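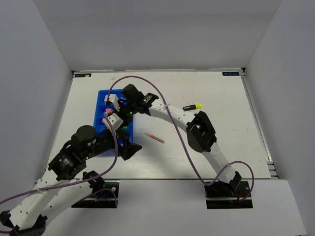
Grara Student Project Reports, page 98

Scuffs, Marks and Gray Walls: Looking After a White Tabletop

Ingegerd Torvik
Second-year project, Surfaces and Interiors
Handed in October 25, 2018

How the project started

When we were asked to choose a surface for our second-year project, most of my classmates went straight for floors, and I don't blame them, because a floor gives you plenty to write about! I wanted something I could lean over without hurting my knees. There is a white tabletop in the Myklebust building that I had walked past all through my first year, and I had always liked the look of it. It has a matte white board with a light gray wall at the back and one on each side, and a lower gray ledge along the front, so it sits there a bit like a little stage. I asked if I could study it, and my supervisor said yes on the condition that I stopped calling it "the stage" in my notes. (I managed this for almost a week.)

My question was a plain one. A matte white surface picks up marks, as anyone with a white kitchen table will tell you. I wanted to know what kinds of marks the board had, which ones would come off with ordinary cleaning, and whether the walls had anything to do with how easily a person notices them. That last part was added later, after I had spent a whole afternoon looking for a scuff I was sure I had seen in the morning.

The tabletop

The board is matte all over, and it took me longer than I would like to admit to understand how much that matters. On a glossy white table a scratch catches the light and you see it at once, but you also see the window, the lamp and your own sleeve. On a matte one the light spreads out softly and the faint marks go soft with it. Most of what I recorded was faint. There were scuffs that looked gray from one side of the table and seemed to vanish from the other.

A gray aluminum rail runs along the right edge of the board. I grew quite fond of the rail, because it gave me a straight line to measure from, and a straight line you trust is worth a great deal when your arms are tired. Up near the two back corners there are small dark labels, and I used those as my other fixed points. I didn't clean either of them. Early in the project I was warned that a damp cloth and the corner of a label do not get along, and I kept a hand's width away from both.

The side walls angle in toward the back wall when you stand in front and look in. I say this because it affected my drawings. My first plan of the tabletop was made standing at the front ledge, and it came out with the far end much narrower than the near end. I then spent an hour trying to fit my marks into a shape that wasn't really the shape of anything except my own point of view. The second plan was made with a tape measure, and that is the one I used for everything that follows.

How I recorded the marks

I divided the board into squares on paper, never on the board itself, and worked through them one at a time from the front left to the back right. For each mark I wrote down the square, a rough direction, the length to the nearest half centimeter, and one of four words: scuff, scratch, smudge or spot. I had a fifth word in the beginning, which was "shadow," and I am a little embarrassed about that one. It was meant for marks I couldn't make up my mind about. By the end of the first round it had become my favorite word, and I had to go back and decide properly.

To tell a scratch from a scuff I ran a fingertip across it. If I could feel an edge, it was a scratch. If I could only see it, it was a scuff. Smudges and spots were easier, and I will only say that a smudge is something that looks as though it has been dragged and a spot is something that looks as though it has landed.

The first survey was done in February and came to 153 marks. I did it again with a lamp placed low at the left wall, and the same board on the same day came to 172. This was the most exciting thing that had happened in the project so far, and I ran down the corridor to tell somebody, who was kind about it. The extra nineteen were nearly all short scuffs lying in the same direction as the room light, so that in the first survey there had been nothing to make them stand out. I kept the second figure as my starting point for the cleaning.

Cleaning

I compared three ways of cleaning: a dry cloth, a cloth with plain warm water, and a cloth with a mild product called Domumden that the workshop already had on the shelf. I wanted to try a white eraser too, and I did try it, but only on a spare piece of board that Asico had sent us with an earlier order. I am very glad I began with the spare piece. The eraser took the scuff away and left a slightly shiny patch behind it, and a shiny patch on a matte board is a mark like any other, only larger. The eraser went back in my pencil case.

The dry cloth did next to nothing for scuffs, though it did lift a few of the lighter smudges. I had expected as much, but I had also expected it to be harmless, and on my spare piece it was not always harmless. If there is a little grit under the cloth, you are more or less sanding. After that I brushed the board with a soft brush before every round, working from the back wall toward the ledge so that I wasn't sweeping things into the corners, where the walls meet the board and the brush can't quite reach.

Warm water was much better than I had hoped. It took off most of the smudges and a good part of the spots, and the board looked fresher for it, even in the squares where my numbers hardly changed. Domumden took off some of the scuffs as well. It needed a second wipe with clean water afterward, and the one time I skipped this I left a set of pale curved streaks that I recorded, rather crossly, as new marks of my own making. (They came off. I have not included them.)

When all three rounds were finished, what was left was mostly scratches and the older-looking scuffs. I stopped there. You can always go on rubbing, and I did want to go on rubbing, but the board had to be fit for use when I gave it back and I had no wish to be the person who polished a hole in the finish.

The walls

My supervisor suggested that I hold something darker behind the board to see if the walls made a difference, so I borrowed a large piece of charcoal-colored card and asked six of my classmates to look for marks, first with the light gray walls as they are and then with the card in front of the back wall. I gave them the same amount of time for each and I did not tell them what I was hoping for.

Four of them found more marks with the gray walls in view, one found fewer, and one found exactly the same number and asked if she could go to lunch. With so few people I can't make any grand claims. But what they told me afterward was interesting and I wrote it all down. Several said that the dark card made the board look very white, whiter than it was, and that their eyes slid over the faint things. With the light gray behind it, the board looked more like an ordinary object, and they felt they could see into the surface a bit better. One of them said it was like looking for crumbs on a plate compared with looking for crumbs on snow, and I have been thinking about that ever since without being sure that I agree.

I would also like to mention the corners. The light falls off a little there, and every one of my lookers did worse in the squares next to the side walls than in the middle. I did too, on the first survey. If I were doing this again I would start in the corners while my eyes were still fresh and save the easy middle for last.

Things that went wrong

My low lamp got warm and I moved it farther from the wall halfway through a survey, so two rows had to be done over. My notes for one row were written on the back of a shopping list and had to be rescued from a coat. I also wrote far too much. The first draft of this report had 3,838 words in the section on methods alone, and I want to thank the patient people who read it and drew long, friendly lines through most of it.

What I would suggest for the tabletop

Brush it before wiping, always. Use warm water first and leave the Domumden for scuffs that really bother somebody, with a clean water wipe straight after. Keep cloths clear of the two labels, and wipe along the rail with a nearly dry cloth so that water doesn't sit where the rail and the board meet. Leave the scratches alone. A mark you can feel with your finger won't be wiped away, and trying will only widen it.

For looking the board over, one lamp at the side and set low is all the equipment you need. Move it from the left wall to the right and look again, because some of the marks only show from one of the two.

The survey plans are kept in the flat drawer at Myklebust with my name on them, and the spare piece of board is in there as well, shiny patch and all, if next year's students would like to carry on from it.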